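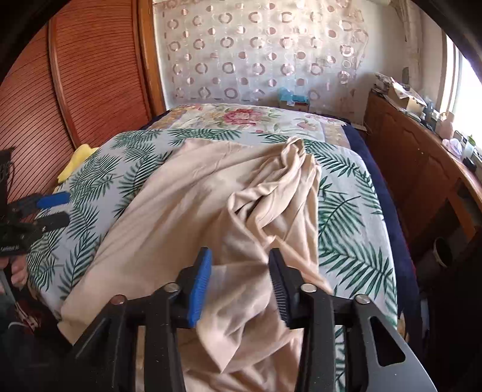
How often do the jaw pads on a hand-held gripper need changing?

On our pair, after 25 hours of cloth handling, or sooner if a pad lets a folded sheet slip twice in the same session.

Care and repair of the Hullard hand grippers
Student project report, Tadham workshop module

1. Purpose

The workshop has two hand-held grippers of the Hullard pattern, used for picking up and folding household cloth. Our group took over looking after them in August. The previous group left a parts box and one page of notes, which covered assembly but gave nothing on wear. This report sets out what we did to keep the pair working and what the next group should carry on with.

2. The grippers

Each gripper has two jaws that face each other and close when the trigger is squeezed. The jaws are moved by black linkage arms turning on round pivot pins. A pad is fitted to each jaw. Ours are mixed, one blue and one dark to a gripper, because the store ran out of blue partway through the last order. The two types came from the same supplier, Dobos, and we fitted them in the same way.

3. Routine checks

Before each session we did the following with the gripper in the hand:

Open and close the jaws fully and feel for any catch.
Look at each pivot pin. It should sit level with the arm.
Press the edge of each pad with a thumbnail. A lifting edge means the glue has gone.
Brush lint out of the pad ridges with a dry toothbrush.
Pinch a single layer of bed linen and lift it.

Lint was the most common problem by a long way. Fleece and old towels were the worst for it. Once the grooves fill up the pad behaves like a smooth one, and thin shiny cloth slides straight out. We tried wiping with a damp rag first, but this pushed the fluff further in.

4. Replacing a pad

Warm the old pad with a hairdryer on low and peel from the top corner. Scrape off the old glue with a plastic card. A metal blade marks the jaw and the new pad will then rock. Clean with alcohol and leave to dry. Fit the new pad with its lower edge against the step in the jaw, close the jaws on a piece of folded card and leave them clamped overnight. We lost two pads by not waiting long enough.

5. Fault on the second gripper

During the third week one gripper began to close unevenly, with the left jaw arriving before the right. We first blamed the return spring and changed it, with no improvement. On stripping the linkage we found one pivot hole worn oval. The play measured 0.5 mm at the jaw tip before the repair. We drilled the hole out, pressed in a Venlow brass bush and refitted the pin with a smear of dry lubricant. Oil should be kept away from this joint as it creeps on to the pads and stains the cloth.

After the repair we ran the gripper through 771 open and close cycles by hand, shared across the group. The jaws still met evenly at the end. The other gripper has the original holes throughout and will probably need the same work.

6. Results

Before regular cleaning began we logged 38 dropped lifts in a week. In the last week of the project we logged 5. Some of that is down to us getting better at placing the jaws, and we had no good way to separate the two.

7. Still to do

The label on one body is wearing and should be reprinted. Spare pins are down to a single bag. The trigger on the repaired gripper is a little stiffer than the other, and we ran out of time to find out why.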